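Section 3. Setting up the parcel shelf scale

The Pesov 272 arrives in more packaging than its weight justifies. Keep the foam corners. You will want them in October, when the scale goes back for calibration and the courier asks what you did with them.

Before you start, find a surface that doesn't wobble. Most people believe they own one. Put a glass of water on it, lean on the far end, and watch the water.

1. Lift the base out by its sides. Do not lift it by the weighing plate, however much the plate looks like a handle.

2. Remove the red transit screw from underneath and tape it inside the lid of the carton. If you put it in a drawer, it becomes a drawer screw, and you will never see it again.

3. Turn the four feet until the bubble sits in the ring. Adjust the front pair first. Turning all four at once is popular and takes most of a morning.

4. Plug in the display cable. It fits one way. If it seems to fit the other way, stop pushing.

5. Switch on and wait for three beeps. A fourth beep means the transit screw is still in. Return to step 2.

CAUTION: Do not stand on the scale. It is rated to 200 pounds, and it reports overloads to the event log with a time stamp, where your coworkers can read it.

Setting the zero

6. Clear the plate completely. A pen counts. So does the instruction booklet, which is where most people leave it.

7. Hold ZERO until the display shows a row of dashes, then let go. Letting go early opens the language menu. If your scale is now in Portuguese, hold ZERO and UNITS together and choose again.

8. Put the Leitão check weight in the middle of the plate. The display should match the figure stamped on the weight. If it doesn't, repeat steps 3 and 6 before you call us.

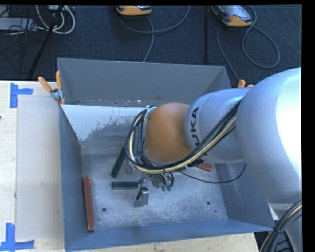 Weighing with a container

9. Place the empty container on the plate and press TARE. The display drops to zero. Now add your goods. Pressing TARE after adding the goods also gives you zero, and a parcel that ships for free until the carrier notices.

10. Store container weights you use often under the numbered keys. Write down which is which. Alfredo Panganiban, who wrote the first edition of this manual, trusted his memory and billed the Plolludlow depot for its own crates all summer.

NOTE: Stored weights survive a power cut. They do not survive a factory reset, code 743, so please stop trying it to see what it does.

Keep the scale away from heaters, open doors and ceiling fans. A fan on high can add a surprising amount to an envelope. Pinoso label printers may share the shelf but should stay off the plate – see Section 4 for the cable.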